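Ticket: advance reader copy fails to open at chapter 27
Product: Plilitz e-book delivery for blog tours
Status: Closed
Opened: Feb 17, 2022

Reported by tour host. The EPUB of the thriller Clumari downloads in full but stops at the end of chapter 26. Turning the page returns the reader to the cover. The MOBI copy is not affected. Seen on the Skiltow reading app, phone and tablet.

Reproduced by support on a clean install. The file passes the checksum, so the download was ruled out.

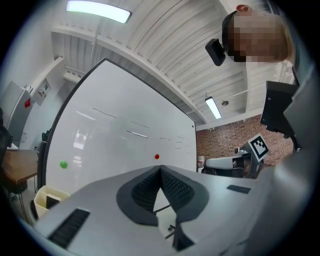 The publisher, Ghorbani, supplied the source file. Chapter 27 consists of letters between the detective and the suspect, and each letter's full opening line had been used as its heading. The export script builds file names from headings. One name came out longer than 255 characters and was dropped from the package, although the contents list still pointed to it.

Fix: headings shortened in the source and the EPUB exported again. All 59 chapters open in order. New links sent to every host on the tour. Old links switched off.

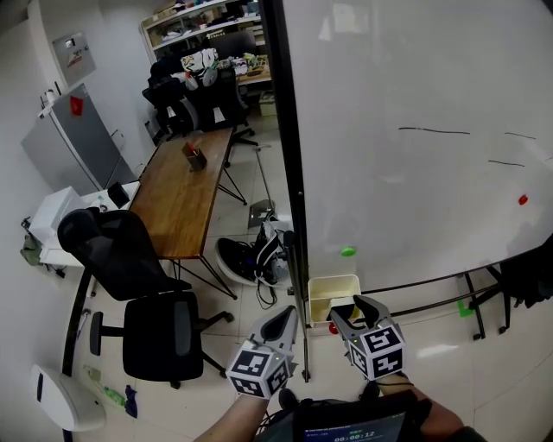 Do hosts need to ask for a new review code?
The existing code works with the new link. Delete the old copy from the app first, or it will keep opening the earlier file.

Remaining: the export script should stop with an error when a name is too long. Logged separately, planned for the May release. The giveaway copies use the MOBI file and were left as they are.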